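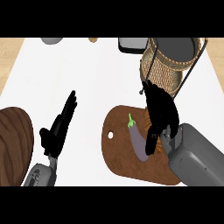
PRESS RELEASE
14/07/2022

Lestis bread club opens its doors to 400 new members

I started Lestis in my mum's kitchen with one oven, one very patient neighbour and a sourdough starter I'd nearly killed twice. So I'm a bit giddy to be writing this! From today we're taking on 400 new members, and you can sign up wherever you live in the UK.

If you haven't come across us, we're a bread club. You pay monthly, we post you flour, a recipe card and a little pot of whatever the loaf needs (seeds, malt, dried onion), and you do the baking. Last year we sent out 1,728 boxes from our unit at Cao Yard, most of them packed by me with the radio on far too loud.

The new boxes come in two sizes. The small one makes rolls for a weekday tea, and the big one is for people who feed a crowd or have teenagers. There are 14 recipes to begin with, including the potato rolls that members keep asking me to bring back – fine, you win – and a plaited loaf that took me 53 goes to get right. My freezer is still full of the early ones.

Our flour now comes from Somico, a small mill whose wholemeal I've been pestering them for since November.

Sign-up is on the Lestis website and first boxes go out next month. Press samples are available, just ask.

Trinh La, founder, Lestis
Media enquiries: Wukonetti PR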